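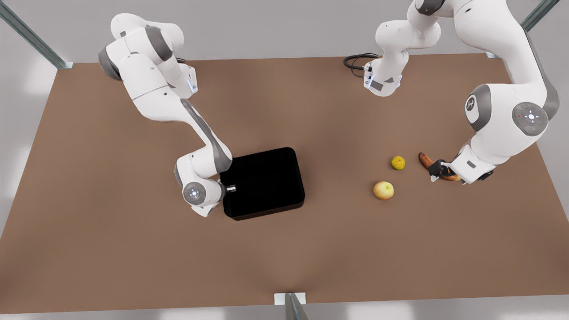

Unit 4: Comments, Replies and Where Conversations Happen

Handout for Writing for the Web. Read before the seminar and bring your draft moderation note.

Last unit dealt with headlines and opening paragraphs. This one covers what happens under the post. Most of you set up your course blog in Unit 1 and left the comment settings as they were, so open your dashboard now and look at them while you read.

Terms used in this unit

Thread: a comment and all the replies attached to it.
Nesting: showing replies indented under the comment they answer. Most themes let you set how deep this goes.
Held comment: one that has been submitted but waits for the blog owner to approve it.
Pingback: an automatic notice that another site has linked to your post.
Lurker: a regular reader who never comments. The word is not an insult in this course.

1. Why readers comment

People leave comments for different reasons, and the reason affects what kind of answer they expect. A reader who asks where you bought your flour wants a fact. A reader who writes three paragraphs about her own kitchen wants to be read. A reader who points out a typo may want nothing at all, and a short thank-you is enough.

Some comments are written mostly for the link back to the commenter's own blog. This used to be normal practice and in some small communities it still is. If the comment shows that the person read the post, we treat it as a real comment. If it would fit under any post on any blog, we don't.

Look at these two, both left under a student post about repotting a fig tree:

"Great post, very useful information, keep it up."

"I did this in June and lost half the leaves, but it came back by fall. Did you trim the roots or leave them?"

The second gives the author something to answer and gives later readers something to use. It also took the writer less than a minute.

2. Comment settings

Go through these in order on your own blog.

Who can comment. The choices are usually anyone, anyone with a name and email, or registered users only. Each extra step lowers the number of comments. For the course blog, use name and email.

Approval. Holding every comment is safe but slow. A reader who comments at 9 p.m. and sees nothing until the next afternoon may not come back to check. A common middle setting is to hold only the first comment from each person.

Nesting depth. Set it to 4 or less. On a phone, deep nesting squeezes the text into a narrow column that is hard to read.

Closing date. Many blogs close comments after a set number of days to cut down on spam. We use 30 for course blogs. If you write reference posts that people find through search, you may want to leave those open.

Notifications. Turn on email notices for new comments. Also check that readers can choose to be notified of replies to their own comments – this setting is off by default in some themes and it is the main reason threads die after one exchange.

3. Answering

You do not have to answer every comment. You should answer every question, even if the answer is that you don't know. Use the person's name if they gave one. Refer to something they said. If your reply runs past 200 words, consider whether it should be a post of its own, with a link left in the thread.

Timing matters less than students expect. A reply after two days is fine on a personal blog. A reply after a month can still be worth leaving, as other readers may arrive with the same question.

When you disagree, quote the exact sentence you disagree with and answer that sentence. Leave out guesses about why the person wrote it. If you made a mistake in the post, correct the post, mark the correction, and say so in the thread.

4. Deleting and editing

Write your rules before you need them. The moderation note can be three or four lines at the foot of the About page. It should say what gets removed and whether you edit comments. Most bloggers remove spam, threats and private information about other people. Beyond that, practice varies.

Do not change the wording of someone's comment without saying so. If you remove a phone number or a link, leave a short bracketed note where it was. If you delete a comment that already has replies, the replies may vanish too, depending on your software. Test this on a dummy post first.

5. Case reading: the Virwood blog

Virwood was a woodworking blog that kept open comments for several years and then moved discussion to a social media page. The reading packet has one thread from before the move and one from after it. The earlier thread sits on the same page as the post and can still be found by anyone who searches for the topic. The later one is longer and livelier, but many of its comments respond to the title and the photo and show no sign that the post itself was opened.

Compare this with Boonyarit, a recipe blog in the same packet, which posts its links to social media with a line asking readers to put questions on the blog. Some do, some don't. The author copies good questions over by hand, with permission, and answers them in both places.

As you read, note:

– which thread you could still use if you arrived a year later
– how often the author speaks, and to whom
– any comment you would have held or removed

6. Exercise for the seminar

Find a blog you have never commented on. Vudov and Zalach are on the list if you need somewhere to start; both have open comments and authors who reply. Read one post all the way through. Leave one comment that refers to a particular point in it. Save the text before you submit, as held comments cannot always be seen by the person who wrote them.

Then write a reply to one comment on your own blog. If you have none yet, trade with the person next to you.

We will spend the first 15 minutes of the seminar reading moderation notes in pairs. Bring yours on paper.

Next unit: linking, quoting and giving credit.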